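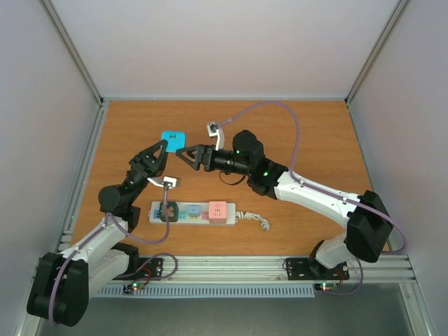 The white power strip on the wood-grain tabletop.

I put off dealing with power strips for years. Ours lived behind the bench at Mellgate with a fur coat of dust on it, and I'd reach down blind, poke whatever button my finger found first, and turn off the wrong thing (sorry again to the person whose file I lost in January!). Now I lift every strip onto a table twice a year, clear a bit of space and give it ten minutes. It's one of those jobs that feels much bigger before you start.

First thing: pull the plug out of the wall. A switch in the off position doesn't count. Then take out every plug and adapter, wiggling gently, and hold on to the plug itself so you don't yank the cord.

White plastic shows everything. Finger smudges, gray marks along the edges, little brown scuffs up by the switches. I start with a dry paintbrush, a cheap one, and go along the gaps between the buttons. Then a cloth that's barely damp, wrung out until you'd swear there's nothing left in it, with one drop of dish soap.
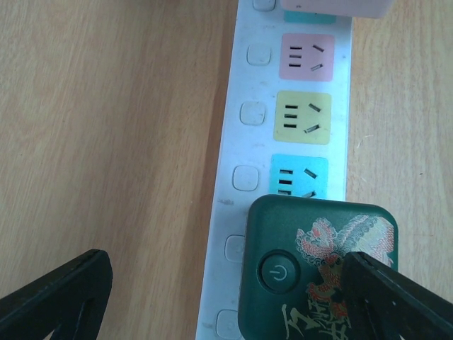

Never spray anything straight at the sockets, and don't go digging in the slots with a toothpick or a pin either. If there's grit in there, turn the strip upside down and tap it on your palm. Scuffs that won't budge get a light rub with a melamine sponge, but stay off any printed symbols or you'll rub those away too. Leave the whole thing to air dry overnight before you plug it back in.

Now the fun part, which is colors! If your strip has colored outlets, use them. Pink is for the lamp, yellow is for the charger, and a scrap of matching tape goes on each cord near the plug. Mine was all white at first, so I used tape on both. It cost me next to nothing and I haven't switched off the wrong thing since.

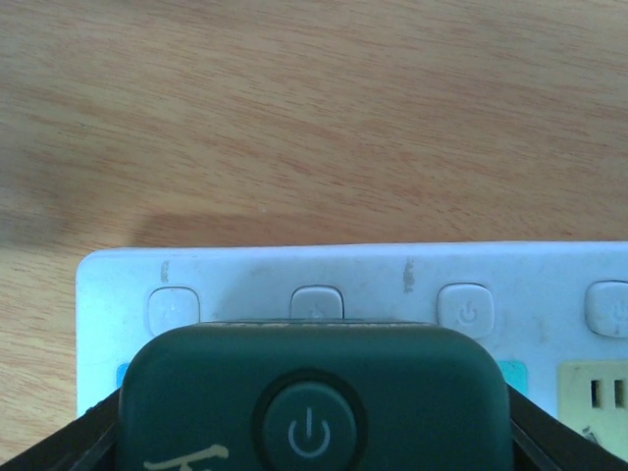
Corina Kofler
Workshop Tips Editor

Last bit, small stuff. Remotes and adapters love to pile up on top of a strip and hide the switches. I keep a shallow tray at the other end of the table and everything loose goes in there, batteries included. And if you find a cracked housing, a brown ring at a socket or a button that feels mushy, skip the cleaning and get a new strip.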